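Before an arm at Skundoteck's returns warehouse in Pramgate gets a new job, Delia Painemal rehearses it on screen. She packed boxes there until August. 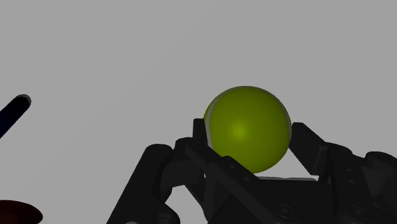

*A simulated hand holds a tennis ball in one of the rehearsals.*

The company handles 3,559 returns a week, and some 145 of them still go to a person for a second look. Painemal now spends her mornings on the software and her afternoons on the floor.
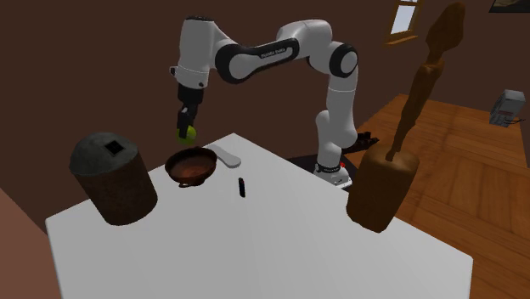

Pay was the first thing the packers asked about. Réjean Fraser, the shift lead, got them the same rate for screen work – it took two meetings. Rakiya Okoro turned the training down. A ball held over a table with a bowl on it, she says, is a long way from a torn box of shoes. She has kept her bench by the dock.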